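Sorting at the Counter: How Small Shops in Hokdale Handle Returned Goods

Student project report
Zsófia Orbán and Leandro Salinas
Supervisor: Godelieve Groen
2023-08-24

Our project looked at what happens to goods that customers bring back to small shops. We spent June with 2 shops in Hokdale, Vass and Wasby. Both sell kitchenware and stationery. We wanted to know who decides whether an item goes back on the shelf and how long that takes.

At Vass, the person at the till decides on the spot. At Wasby, returns go into a blue tray and wait for Hajnalka Kovács, who checks them at closing time.
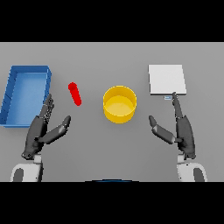

Reading time: 2 minutes

The Wasby method gave fewer mistakes in the stock list, but items could be off sale for up to 900 minutes if they came in early. Staff at Vass put things back faster and sometimes forgot to enter them. Imre Kerekes, who runs Vass, told us he would still keep his way of working on busy days.

We did not look at faulty goods, which both shops send back to the supplier in Drernivura. Our notes on refunds are in the appendix, with the interview questions.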